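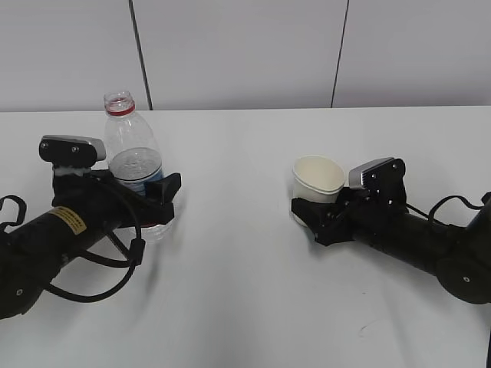 Water bottle and paper cup.

Hiltodel Drinking Water Additive for Adult Dogs and Cats
Item 2504
12 fl oz bottle with measuring cap

Hiltodel Drinking Water Additive is an unflavored liquid for daily oral care. It is added to the pet's regular drinking water and is intended for use alongside brushing and routine dental checks. It contains no alcohol, no sugar, no xylitol, and no added color. The liquid is clear and does not change the appearance of the water in the bowl.

The additive is suitable for healthy adult dogs and cats of all breeds. It is part of the Cullberg daily care range and may be used with other Cullberg oral care products, including the finger brush and the enzymatic paste. It should not be combined with another water additive in the same bowl.

Directions for Use

Wash the bowl with warm water and a mild dish soap, then rinse it well. Fill the bowl with fresh tap water or bottled water. Add the measured amount of Hiltodel and stir briefly with a clean spoon. Provide the bowl as the pet's normal source of drinking water.

Empty the bowl at the end of each day and prepare a fresh one. Do not top up a partly used bowl with undiluted additive. If the bowl has been topped up with plain water during the day, no further additive is needed until the next full change.

Standard amount, dogs: two teaspoons per quart of water.
Standard amount, cats: one teaspoon per quart of water.
Homes where dogs and cats share a bowl: use the amount given for cats.

The cap is marked on the inside at one teaspoon and two teaspoons. Hold the cap level while pouring and rinse it before closing the bottle. A kitchen measuring spoon may be used in place of the cap.

Introducing the Product

Some animals, and cats in particular, are cautious about any change to their water. Begin with one quarter of the standard amount for the first three days. Increase to one half for the next three days, and move to the full amount on the seventh day if the pet is drinking normally.

During this period, a second bowl of plain water should be kept available in the usual place. Pets that continue to avoid the treated water after two weeks should be returned to plain water. An animal must never be left without water it is willing to drink. If a cat has not been seen to drink for a full day, contact a veterinarian.

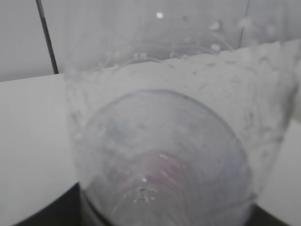

For larger quantities, the additive may be mixed in a covered pitcher and kept in the refrigerator for up to two days. Allow the water to return to room temperature before serving if the pet prefers it that way. Label the pitcher clearly if other members of the household use the same refrigerator. Mixed water should not be frozen.

Use in Fountains

The additive may be used in most pumped drinking fountains. Check the fountain manual first, as some makers advise against adding any liquid to the tank. Carbon filters may remove part of the additive as the water circulates, and the amount that remains will depend on the age and type of the filter. Fountain tanks should be emptied and refilled every two days when the additive is in use. Follow the fountain maker's own schedule for cleaning the pump and replacing filters.

A light foam may appear on the surface of moving water for a short time after mixing. It is harmless and will settle.

Ingredients

Purified water, glycerin, sodium citrate, citric acid, potassium sorbate, zinc gluconate.

The product contains no meat, fish, dairy, or grain ingredients. It is not a food and does not replace any part of the daily diet.

Precautions

For animal use only. Keep out of the reach of children. Do not give undiluted. Do not use for puppies or kittens under six months of age. Consult a veterinarian before use if the animal is pregnant or nursing, is receiving treatment for kidney disease, or has been placed on a controlled mineral diet.

The additive will not remove hardened tartar and is not a treatment for gum disease. Persistent bad breath, drooling, bleeding gums, loose teeth, or difficulty eating should be examined by a veterinarian. Discontinue use if vomiting or loose stools occur.

Do not use in tanks or bowls for fish, reptiles, birds, rabbits, or other small animals.

Storage

Store the closed bottle upright at room temperature, away from direct sunlight. Refrigeration is not required for the undiluted product. Once opened, the bottle should be used within three months. The expiration date is printed on the shoulder of the bottle, next to the lot code. Do not use the product if the seal under the cap is missing or broken at the time of purchase.

Empty bottles may be rinsed and placed in household recycling where local programs accept them. Remove the cap first.

Sizes and Ordering

Item 2504: single bottle, 12 fl oz, with measuring cap
Item 1001: case of six bottles, 12 fl oz each, with measuring caps
Item 308: replacement measuring cap, pack of two

Cases are supplied to retail stores, boarding kennels, grooming salons, and veterinary clinics holding a trade account. Single bottles and replacement caps may be ordered by any customer. Orders are shipped from the Marchal distribution center on business days. Delivery times are longer in December, and trade customers are asked to place their holiday orders early.

Returns

Unopened bottles may be returned within 30 days of delivery for a refund of the purchase price. Opened bottles cannot be returned unless the product is faulty. Please have the lot code and order number available when contacting customer service. Cases must be returned complete.

Last updated: July 11, 2023

Related items
Cullberg Enzymatic Paste for Dogs
Cullberg Finger Brush, Pack of Two
Starkow Stainless Steel Water Bowl, Wide Base
Starkow Travel Bowl with Lid
Hiltodel Dental Wipes for Cats

Contact Us | Trade Accounts | Shipping and Returns | © 2023 Cullberg Pet Care. All rights reserved. | Back to top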